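# Configuring Grasp-State Monitoring for Cloth Handling in Plovero

This tutorial explains how to configure, tune and test the grasp-state monitor in Plovero, the task control package used on two-armed platforms at the Carrasco laboratory. It covers soft items only: towels, wiping cloths, pillowcases and similar pieces. Rigid objects are handled by a separate monitor with its own guide.

Readers are expected to have completed the basic installation and to have a calibrated head camera. Familiarity with YAML files and the command line is assumed. The procedure was written by Begoñe Ibarra and reviewed by Fulgencio Soler, who maintains the Truvis perception module on which much of it depends.

## What the monitor does

The grasp-state monitor answers one question for each hand: is the hand holding something? The answer is published as one of four values.

| State | Meaning |
|---|---|
| `OPEN` | No object is held and the fingers are free to move |
| `CLOSING` | A grasp command is in progress |
| `HOLDING` | An object is held |
| `UNCERTAIN` | The available signals disagree |

The planner reads these values before it commits to any arm motion. A transfer from one hand to the other, for example, may begin only when one hand reports `HOLDING` and the other reports `OPEN`. If either hand reports `UNCERTAIN`, the planner pauses and requests a new camera reading.

With rigid objects, finger position alone is usually sufficient. The fingers stop early because something is between them. Cloth does not behave this way. A thin towel may compress until the finger positions are almost the same as those of an empty closed hand, and motor current may settle at a value close to its resting level. For this reason the cloth profile combines three signals: finger position, motor current and the image mask supplied by Truvis.

## Step 1: Create a cloth profile

Profiles are stored in the `profiles` directory of the workspace. Copy the default profile and rename it:

```
cd ~/plovero_ws/profiles
cp default.yaml cloth.yaml
```

Open `cloth.yaml` and replace the monitor section with the following:

```yaml
grasp_monitor:
 object_class: deformable
 signals:
 finger_position: true
 motor_current: true
 image_mask: true
 window_ms: 200
 confirm_readings: 3
 mask_min_overlap: 40
 on_uncertain: pause
```

The `window_ms` value sets the period over which each signal is averaged. The `confirm_readings` value is the number of matching readings required in a row before the state changes. The overlap is measured in pixels along the edge of the hand mask, at the reduced resolution used by Truvis.

Do not shorten the window during first setup. A short window makes the monitor respond faster but also passes through the brief changes in current that occur when the wrist turns.

## Step 2: Record the empty-hand baseline

The monitor compares live readings with a stored baseline for each hand. The two hands must be recorded separately, even when they are the same model, as cable routing and wear affect the current drawn by the fingers.

1. Remove any object from both hands.
2. Move both arms to the forward ready position.
3. Run the baseline command for the left hand and wait for the prompt to return.
4. Repeat for the right hand.

```
plovero baseline --hand left --profile cloth
plovero baseline --hand right --profile cloth
```

Each command closes and opens the hand several times and writes the result to `baselines/`. Keep people and furniture clear of the arms while it runs. A baseline should be recorded again after any finger, cable or wrist module has been replaced.

## Step 3: Check the Truvis masks

Truvis produces a mask for each hand and a mask for the item being handled. Start the viewer with:

```
truvis view --source head --layers hands,item
```

Place a cloth in one hand and raise it into the view of the head camera. The item mask should follow the outer edge of the cloth and should meet the hand mask along the grasp. Small gaps within the folds are acceptable. A gap along the whole length of the grasp is not, and will cause the monitor to report `UNCERTAIN` however firmly the cloth is held.

Attention should be given to hanging fabric. A cloth that drops in front of the forearm hides part of the arm from the camera, and an arm model fitted only to visible pixels will drift toward the visible side. To prevent this, the cloth profile should take the arm outline from the joint positions:

```yaml
truvis:
 arm_outline_source: joints
 allow_item_over_arm: true
 background_update: slow
```
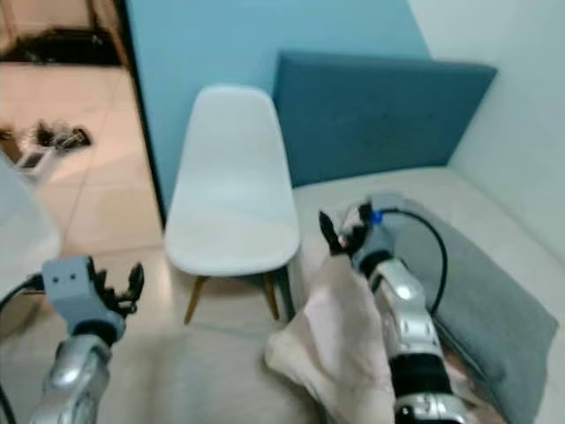
The `background_update` setting also deserves care in furnished rooms. When it is set to `fast`, Truvis may absorb a cloth into the background if the arm remains still for long enough, particularly when bedding or cushions of a similar texture are nearby. The `slow` setting avoids this in most homes and offices. It does require a short wait after the base has moved, during which the item mask should not be trusted.

If the mask still spreads onto nearby fabric, limit the depth range of the item layer so that only points near the hand are considered:

```yaml
truvis:
 item_depth_limit: near_hand
```

This line belongs in the same `truvis` section as the previous settings. A second section with the same name will override the first without a warning.

## Step 4: Tune the thresholds

Tuning is carried out with recorded data so that changes can be compared fairly. At Carrasco, the standard reference set contains 101 short recordings of cloth grasps, including failed ones. Sites without access to this set should prepare their own, taking care to include the following:

- firm grasps on a thick fold
- grasps on a single layer near a hem
- closed hands with nothing between the fingers
- cloth resting on the back of the hand without being held

The last case is easily overlooked. It produces a strong image signal and no useful signal from the fingers, and a monitor that relies too heavily on the mask will report it as `HOLDING`.

Replay the recordings against the profile:

```
plovero replay --set cloth_reference --profile cloth --report
```

The report lists every recording in which the reported state differs from the label. Change one threshold at a time and replay the full set after each change. If false `HOLDING` results remain, raise `mask_min_overlap` first. If true grasps are missed, examine the current baseline before lowering any threshold; a poor baseline is the more common cause.

## Step 5: Connect the monitor to the planner

Once the report is satisfactory, add the state conditions to the task file. The example below describes a simple transfer from the right hand to the left.

```yaml
task: transfer_cloth
steps:
 - check: {right: HOLDING, left: OPEN}
 - move: meet_in_front
 - grasp: left
 - check: {right: HOLDING, left: HOLDING}
 - release: right
 - check: {right: OPEN, left: HOLDING}
```

The middle check must not be removed to save time. It is the only point at which both hands are required to hold the item, and without it the right hand may release a cloth that the left hand never gripped.

Planned motions should also allow for the length of the fabric below the hand. Plovero treats a held item as a box unless told otherwise, and a box drawn around a crumpled cloth will be too short once the cloth opens. Set `item_shape: hanging` in the task file and enter the full length of the item. The planner will then keep that space clear of the other arm - including the wrist cable, provided the cable has been added to the collision model.

## Step 6: Run a supervised test

Run the task first at reduced speed, with an operator at the stop control:

```
plovero run transfer_cloth --profile cloth --speed low --log full
```

Observe the state values in the terminal throughout. A brief change to `UNCERTAIN` while the hands meet is normal, as each hand hides part of the other. The task should resume by itself after a new reading. If it remains paused, cancel it, open the log and look for the signal marked `disagree`.

## Common problems

**The state changes repeatedly between `HOLDING` and `UNCERTAIN`.** Confirm that `confirm_readings` was saved in the active profile. Running `plovero profile show` prints the values in use, which may differ from those in the file if the service was not restarted.

**The empty hand reports `HOLDING`.** Record the baseline again. If the result is unchanged, inspect the fingers for thread or lint.

**The item mask is missing.** Check the exposure of the head camera. White fabric under bright ceiling light may lose its edges entirely, and a lower exposure usually restores them.

**The planner refuses every transfer.** The hanging length may have been entered in the wrong unit. Plovero expects meters.

## Moving the profile to another site

Profiles may be copied between machines, but baselines may not. When the cloth profile was moved from Carrasco to the Conville test rooms, the thresholds were kept and both baselines were recorded on arrival. The same practice is recommended elsewhere. Reports from new sites should be sent to the Plovero maintainers with the profile, the replay report and the full log attached.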